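Textiles and Seating in the Shared Sitting Room: Project Report

This report sets out the findings of a one-term project on the care and arrangement of soft furnishings in a small sitting room. The room belongs to Skakilside, a residential block with 415 tenants, and is open to them until late evening. The project considered how large padded seating, loose cushions and covers can be kept in good order without reducing the comfort of the room.

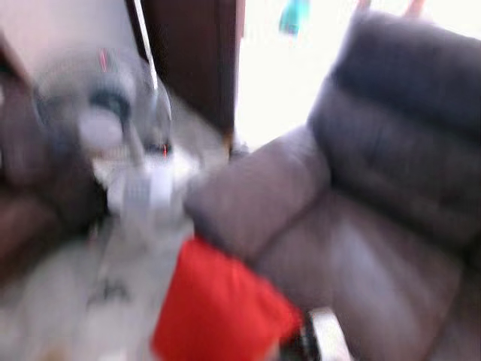 Report by the Year 2 Interiors Group
Submitted in May

The recliners and sofas were treated first. Thick armrests and tufted backs collect dust in the folds, and the group recommends a weekly clean with a narrow nozzle. Red was kept as the accent colour for loose items. It shows up well against the browns and greys of the upholstery, and a cushion or cloth left on the floor is easily noticed.

Wear was the second concern. The dark brown covering has pale scuffs, mainly on the seat -- a patch test is advised before any polish is applied. Cloths should be held by two corners and checked for marks before folding.
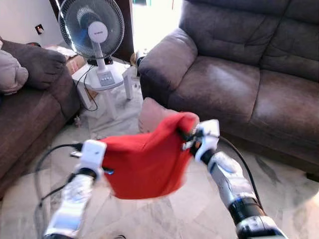
Department of Home and Interior Studies, Rawat College

Air movement was considered last. The white fan stands between the seats, where it serves both sides of the room. The budget of 315 pounds did not allow for a second one. 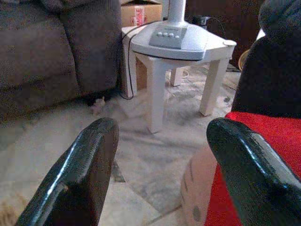

Cables should be kept close to the wall and away from the walking route, and the floor beside the seating should be swept before the vacuum cleaner is used. Cardboard boxes should be moved to the store at Skanlow at the end of each month.

Related reports
Storage in Narrow Hallways
Washing Trials on Guvo Fleece Throws
Lighting the Skanlow Reading Room

Contact the department | Copyright Rawat College | Back to top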